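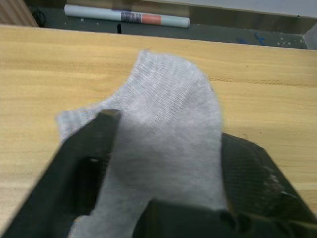

Most apartments in Katstead were built without a place to dry clothes. The older blocks had lines in the courtyard, and when the courtyards became parking the lines went with them. Tenants bought dryers, or carried wet bags down to the laundromat on Omora Street. Now the dryers are getting old, power costs more than it did, and people are hanging things up indoors again. Small items are where most of them start. A light gray knitted sock with a ribbed texture, the sort that comes out of a hot dryer a size smaller, does fine on a clip overnight if the room is warm.

The Smits building, on the north side of town, has 100 apartments on five floors. In January the owners turned a storage room on each floor into a drying room, with a window that opens and a fan on a timer. Tenants sign up for a shelf of time on a sheet by the elevator. Sheets and towels go there. Underwear mostly stays home.
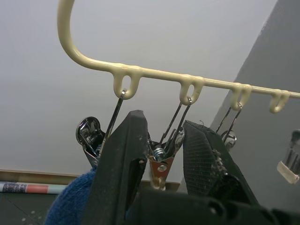 Clip hangers keep socks and other small pieces off the furniture.

The fans cost the owners $2,865 to put in, wiring included. Rents did not change. The one running complaint is about lint on the floor, and about people who leave jeans up for three days.
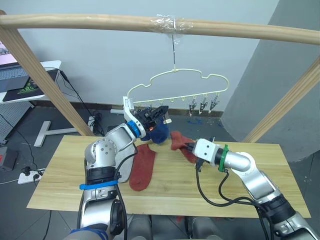
Where the water goes

A load of wash can hold several pints of water even after a good spin, and all of it ends up in the air of the room. In a closed bedroom in winter it settles on the coldest surface, usually the window and then the wall behind the closet. Kodton, a block of the same age two streets over, had mold in its corner units before the managers asked tenants to dry in the bathroom with the door shut and the vent on.

An extra spin helps more than any rack does. So does space between pieces – a hand's width for shirts, less for socks. 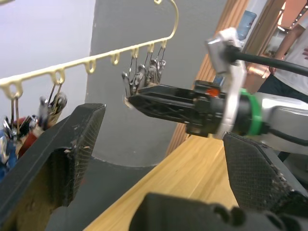
Back outside

Katstead still bans lines on street-facing balconies. Tenants at Smits have asked for the rear ones to be fitted with rails, and the owners are getting prices. Kodton has a flat roof with a locked door, and its managers say they will look at it in spring.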